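Pellum bench automation – working rules mtg
Dec 31, 2022
Present: Kolbrún Snorradóttir (chair), Melnychuk, two from Ralcombe. Pramthorpe sent apologies.

1. Last minutes. OK'd, no changes. Sheet 2137 still open, carry over.

2. Speed near people. Long talk. Agreed slow mode whenever anyone is inside the taped line, no exceptions for "just a quick look". Melnychuk wants it locked in the controller – Kolbrún agrees, Ralcombe to check if the software lets us.

3. Hand tools on the bench. Rule as drafted said "tidy", too vague. New wording: tools the arm isn't picking go back in the organizer before the program starts. Nothing sharp left loose on the mat. Handles facing the arm.

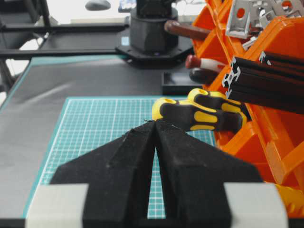
4. Stop button. Has to be reachable from both sides of the bench. Second one to be orderd, Melnychuk. Test at start of every shift and initial the sheet. No initials, no run.

5. Fingertip checks. Ralcombe proposed every 2000 cycles. Kolbrún thought too long for new fingers. Settled: 2000, plus a look at the start of each week. Log wear, dont just swap and say nothing.

6. Teaching new moves. One person on the pendant, one watching, 3 slow passes before full speed. Pramthorpe had asked for fewer by email. Not agreed.

7. AOB. Rules sheet to be laminated once item 2 is sorted. Old version comes down same day.

Actions: Ralcombe – item 2. Melnychuk – button. Kolbrún – retype rules, send round.

Next mtg April, date tbc.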